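Jurnov Vigil

The Jurnov Vigil is a yearly night of shared prayer kept by the congregations of the Denoneck valley, usually in August, when the hay is in and people can afford to lose a little sleep. It grew out of a much older habit of praying at home before the first day of harvest, and many families still speak of it simply as "the watch." Seven congregations take part today, and although they differ on a good many points of teaching, they have kept this one night together with remarkable patience and affection.

Origins

The earliest mention of the watch is found in the parish book of Jurnov, where a short entry records that bread was set out for those who stayed until morning. How long the custom had been going on by then is hard to say, and local tradition is generous with its guesses. The neighboring chapel at Solanki joined later, bringing with it a fondness for long psalms and very slow singing, both of which have stayed with the vigil ever since.

Order of the night

The vigil opens at sundown with a psalm and a reading from the Gospel of Luke, most often the parable of the friend who comes knocking at midnight. The night is then divided into 3 watches. The first is given to thanksgiving, the second to the sick and the grieving, and the last, which many people love best, is kept mostly in silence. Between the watches everyone is welcome to get up, stretch, and find something warm to drink in the kitchen.

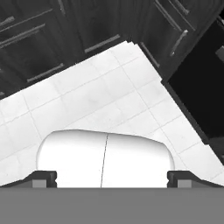
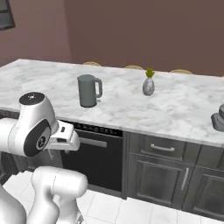
Two computer-rendered views, the first in grayscale.

Food and fellowship

Eating together has always been part of the night, and older members will happily tell you it is the part that brought them in as children. The usual fare is barley soup, dark bread, and a plain seed cake called mimell loaf, named for the hamlet of Mimell where it was first baked. Some keep a fast until dawn and take their soup then, while others eat as they please, and there has never been a rule on the matter.

The hymnal

Singing is led from the Denoneck Hymnal, a small book of 164 hymns gathered from the congregations themselves. Only 20 of these are in regular use at the vigil, and the closing hymn, sung facing east as the light comes up, is known by heart to nearly everyone in the valley.

See also

Night prayer
Watchnight service
Harvest blessing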